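Workshop notebook – natural dye bench, Golora shed
2019-03-12

Finally got the second round of eucalyptus baths going, so I'm writing this up while the big pot cools and before I forget which jar is which (again).
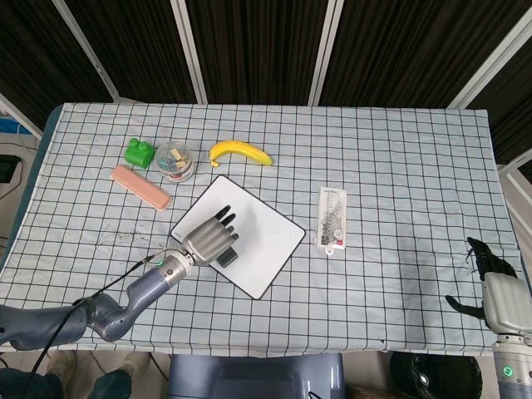

So, the mordant question. Last month's wool came out that gorgeous burnt orange on the first skein and then a sort of sad biscuit colour on everything after it, and I've been blaming the leaves. I'm now fairly sure it was the alum. I'd been scooping it by the spoonful like I was making scones, and the spoon I was using isn't the spoon I used in the first batch. Weighed everything properly this time. 184 grams of dry wool on the kitchen scale, alum worked out from that, and the number written on masking tape on the lid of the tub so I can't fudge it later.

Wool is the Camargo two-ply, the undyed cream one. I scoured it overnight with a squirt of the plain dish liquid and the water came out grey as a gutter, so either that fleece was filthier than they let on or my earlier scouring was a joke. Probably a bit of both! Anyone using the rest of that cone, please scour it twice. There's 2846 metres left going by the counter on the winder, minus whatever I pull off for the next lot, and I'd rather we didn't have half of it blotchy.

Leaves: from the two trees at the back fence, mostly fallen stuff, a few green ones off the low branch that was scraping the gutter anyway. Kept them in separate pots. The fallen leaves gave colour after an hour at a simmer, a good strong tea. The green ones smelt amazing (like a chemist's shop, my whole jumper reeks of it) but the bath looked like weak cordial. I left the green pot going for another two hours and it did deepen, just never got to where the other one was.

Simmer, not boil. I know I keep writing that. I let the fallen-leaf pot get away from me while I was on the phone to Cirent about the hot plate and it was at a rolling boil when I got back, and I reckon that's where the brown crept in. The hot plate, for the record, is under warranty but they want the original receipt, and the original receipt is in the blue folder, and the blue folder is not on the shelf where the blue folder lives. If you've got it, pop it back please.

Results so far, skeins still damp so don't hold me to any of it:

Skein 1, fallen leaves, alum, one hour in the bath. Warm orange, pretty even. Slight pale band where I tied it too tight.

Skein 2, same bath straight after. Softer, more apricot. I like it better than skein 1, to be honest with you.

Skein 3, same bath again, left to sit while I had lunch. Tan. Nice tan, though. Would make good socks.

Skein 4, green leaves, alum, three hours all up. Mustardy yellow with a bit of olive in it. Didn't expect that at all and I want more.

Skein 5, green leaves, no mordant. Barely anything, a kind of dirty cream. Keeping it for the sample card.

Next thing to try is iron. We've still got the little bag from Grolteck and the instructions say a pinch, with no clue as to whose pinch. I'll weigh it. Iron goes in the old enamel pot with the chip out of the rim and ONLY that pot – last time it got into the stainless one everything went grey for weeks and I was the one scrubbing it with bicarb. I've put a strip of red tape round the handle.

pH is still a muddle. The strips had gone off, or at least they read the same for tank water and for vinegar, which can't be right. New ones are on the shopping list with the muslin and more clothes pegs. Until they come I'm using rainwater from the tank for everything so at least it's the same wrong number each time.

Also started the light test. Cut a bit off each skein, wound it round card, covered half with foil and taped the lot inside the north window. Please don't shift the cards to get at the blind, just work around them. I'll take the foil off after 4 weeks and see how much has faded. My guess is the mustard goes first, but I've been wrong about yellows before (the wattle, never again).

Spent leaves are in the compost. The used alum bath is in the lidded bucket under the sink and I'm topping it up for the next skeins, so don't tip it out.

To do before the next session: find the folder, wash the strainer properly, untangle skein 3, which I hung up in a hurry and it's gone into a right old knot.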